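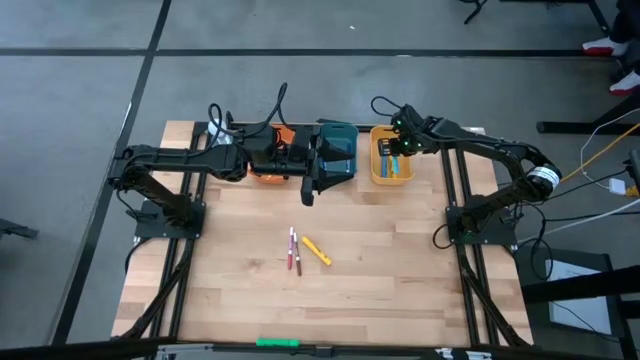
From: Sarita Sandhu
To: gripper-chat list
Date: Saturday, December 1, 2018
Subject: Re: [gripper-chat] angular fingers on thin round things?

Hi Kourosh, hi all,

Kourosh Shojaei wrote:
> We're stuck choosing between the Distus fingers and the Junen ones
> for our pair of arms. Has anyone tried either on pens or something
> similar? Ours keep squirting things across the bench. Also, do you
> run both arms off one controller or two?
>
> Kourosh

Ha, yes, the squirting! We've been on markers for most of the week (sorting them into little plastic baskets along the back of the table, one arm each side) so I have opinions.

We started with the Junen fingers and I really wanted to like them, they're so light. But the pads are soft and a marker lying at an angle just rolls as you close. The Distus ones are stiffer and come to more of a point, so you can get down either side of the barrel before you squeeze. Out of 680 tries with each set, the Junen dropped or flicked 2,515... no, sorry, that's the running total of picks since September, wrong column. I'll dig out the proper numbers on Monday and post them. Distus was well ahead, anyway.

Two things that helped a lot whichever fingers you use. Come straight down, and don't open too wide, or when two markers are side by side you end up grabbing both. And slow the last bit of the close. Jayanthi halved ours and the flicking nearly stopped.

Dropping into the baskets is a different headache. If one already has a marker standing up in it, the wrist wants more height than you'd think, and the arm on that side has to fold up quite a lot.

Controllers: one each for us, both Zarei. We tried sharing one and the second arm lagged just enough to be annoying when they were both working over the same basket. Tahmineh swears it was our settings, so ask her!

One moan, the cables. Leave a decent loop at the wrist but not as much as we did, ours get in everywhere.

What speed are you closing at, and are your pads rubber or bare?

Sarita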